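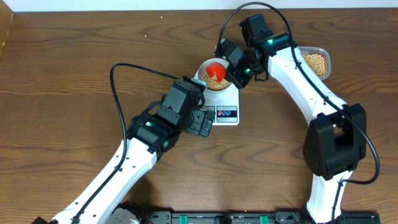 4 min read

Car interior cleanup, the quick and cheap version

Updated 31 August 2026

Doing this fast, the car is half apart in the driveway right now. These are the things that work for me on a nine year old wagon with two kids and a dog in it. Most of it is stuff from under the sink.

Before you start

Everything out. Mats, seats covers, the junk in the door pockets, the trunk floor if it lifts. Bag for trash, box for things that go back. Don't sort as you go, you'll be there till dark.

Park in shade. Cleaner dries on hot plastic and leaves streaks.

Vacuum first, always. Wet crumbs turn to paste.

Vacuuming

Seats all the way forward, do the back. Seats all the way back, do the front. The rail tracks are the worst part, use the skinny nozzle and an old toothbrush together.

No skinny nozzle? Cardboard tube from paper towels, squash the end flat, tape it on. Lasts one cleaning. Fine.

Dog hair: damp rubber glove, drag it one way across the carpet. Comes up in rolls. A window squeegee does the same on the trunk liner and saves your knees.

Vents and seams

Cheap soft paintbrush, 2 inch, in one hand, vacuum hose in the other. Brush the dust toward the hose. Don't spray anything into the vents.

For the seams around the shifter use a wooden skewer with a microfiber cloth over the tip. Not a screwdriver. I have the scratch to prove it.

Cup holders

If they have a rubber liner, pull it and put it in the sink with dish soap. If not, hot water on a rag, let it sit in there ten minutes, then wipe. Repeat for old soda. An old sock over a travel mug, spun around in the holder, gets the bottom edge.

Afterwards drop in a silicone cupcake cup. Next spill, lift it out, rinse.

Fabric seats

My mix is 300 ml warm water, a tablespoon of white vinegar, a few drops of clear dish soap. Spray light. Light! Soaked foam takes days and smells like a gym bag. Scrub with a soft brush, blot with a white towel, go over it with a second towel damp with plain water. Test under the seat first where it dosen't show.

Coffee with milk needs two rounds. Grease, try a little cornstarch overnight, vacuum, then the mix.

Doors open till dry, or windows down an inch with a fan blowing in.

Leather or fake leather

Skip the vinegar. Barely damp cloth, drop of mild soap, wipe dry right after. Conditioner on real leather only, thin coat, it makes fake leather greasy and then your jeans get it. Perforated seats: put the product on the cloth, never on the seat.

Dash and screen

Plain damp microfiber for the dash. Shiny sprays look good for a day, then you get glare in the windshield and dust sticks to them.

Screen off before wiping. Dry cloth first, then one barely damp. No window cleaner, it can take the coating off. Check your manual, some makers are picky.

Inside of the windshield

Everybody hates this one. Two cloths, one for cleaning and one dry. Go up and down on the inside, side to side on the outside, then you know which side the streak is on. For the low corners turn your hand over, back of the hand on the glass. Gets right down to the dash.

If there's a haze that keeps coming back, first pass with rubbing alcohol on the cloth, then the glass cleaner. Keep it off tint film unless the tint maker says ok.

Mats

Rubber: hose, dish soap, stiff brush, hang over the fence. Skip tire shine, slippery under the pedals, really don't.

Carpet: bang them on a wall, vacuum, then baking soda for an hour and vacuum again. Let them dry both sides. And clip the driver's mat back in properly, a loose one can slide under the brake.

Smells

Find the thing first. Usually under a seat or down by the seat belt buckle. Milk is the worst, enzyme cleaner, the pet kind.

Musty when the fan comes on? Cabin filter. On most cars it's behind the glove box and takes 19 minutes the first time, less after that. Mind the arrow for air flow. I swap mine every October, before the heater gets used.

Open box of baking soda in the trunk overnight. Take it out before you drive. Yes I forgot once.

Keeping it that way

Small trash bag every fill-up, empty it at the pump.
One microfiber in the door pocket, for the red lights. No, for when your parked.
Old bath towel under the car seats for crumbs, shake it out once a week.
Spare mats for winter, the ugly ones.

Whole job takes me around 146 minutes with the radio on, more if the dog helps. Exterior trim and headlights are on a separate page, will get to the wheels when the new brushes come.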